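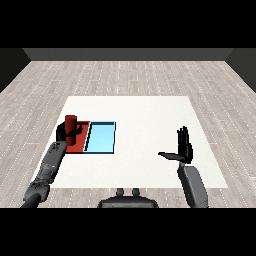
Stetemden entretient et rénove les planchers en bois chez les particuliers. Les questions ci-dessous reviennent le plus souvent au téléphone. Pour la plupart des pièces, nous conseillons une pose dans le sens de la longueur, avec de longues lames claires qui filent vers le mur du fond, entre des murs gris foncé si la pièce reçoit assez de lumière.

## Combien de temps faut-il stocker les lames avant la pose ?

Comptez 7 jours dans la pièce concernée, paquets fermés et posés à plat. Le chauffage doit fonctionner normalement.

## Peut-on poncer un parquet contrecollé ?

Oui, si la couche d'usure le permet. Pichit Ruangrit la mesure lors de la visite – il suffit de démonter une barre de seuil.

## Huile ou vernis ?

L'huile se retouche par endroits, mais demande un entretien régulier. Le vernis résiste mieux aux taches ; en cas de rayure profonde, il faut souvent reprendre toute la pièce.

## Comment nettoyer le sol au quotidien ?

Aspirateur avec brosse douce, puis serpillière bien essorée. Pas de nettoyeur vapeur ni d'eau de Javel.

## Quel est le prix d'une visite ?

La visite est gratuite à Hidton. À Plimuddale, le déplacement est facturé 9 euros, déduits du devis s'il est accepté. Le montant minimum d'un chantier de ponçage est de 300 euros.

## Faut-il vider la pièce ?

Oui, rideaux compris. Les meubles lourds peuvent être déplacés par l'équipe – à signaler à Prasert Thaweesak au moment de la réservation.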